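# How do you stop plastic bags from taking over the kitchen?

**posted by tansy_k** – Friday, May 15, 2026

Okay so I have a bag problem. We moved into a smaller place last fall and the cabinet under the sink is now basically one big ball of grocery bags, produce bags and those thin white liners for the bathroom can. I pulled everything out last night and got to 100 before I quit counting. When I want one I get six, and they all fall on the floor.

I've tried the bag-full-of-bags thing (it just turned into a bigger bag) and an empty tissue box, which held maybe a week's worth. I don't want to buy a gadget if I can help it. Does folding them really work, or do you all give up after three days? And is there any trick to the slippery see-through ones? Those won't stay folded for me at all.

---

**Birger Holmgren**

Folding works, but only if you do it on a proper flat surface and get the air out first. I stood at the counter doing it in my hands for ages and every single one puffed back up on me. Now I dump the lot on the table on Sunday night, put the radio on and go through them – 18 bags is one side of a record, if you still own records!

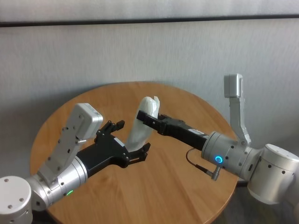 My way is to pull the bag out long first, by the bottom corners and the handles, and smooth it down with the side of my hand from the closed end toward the open end. Then fold it in half the long way, and again, until you have a strip as wide as two fingers. With the milky white kind you can see light through, the creases show up nicely, so you can tell where air is still trapped. If the top is folded over in a fat shiny lump and the rest is hanging down all crumpled, open it back out and start over, there's no saving it. From the strip you fold little triangles, corner to edge, like a paper football, and tuck the tail into the last pocket. The tuck is what holds it. Without the tuck the slippery ones will undo themselves by morning.

I keep mine in a shoebox and when the shoebox is full I stop keeping bags. A round table is fine, by the way, you just work near the middle so the strip doesn't slide off the curve.

---

**mopbucket28**

just take them back to the store?? mine has a bin by the door

---

**Lorna in the Valley**

I tried triangles and lasted until June, so no judgment if it isn't for you. I roll mine now. Flatten, fold into a strip, lay the next strip so it overlaps the end of the first by a hand's width, and keep rolling. You end up with a fat roll that goes in an old wipes tub, and when you pull one out the next one comes up with it. 30 bags fit in mine, though the thicker store bags take up more room – I keep those flat in a drawer.

One thing on the thin liners: make sure they're dry inside before you put them away. I had a produce bag with a bit of wet lettuce in the middle of a roll and had to throw out the whole thing.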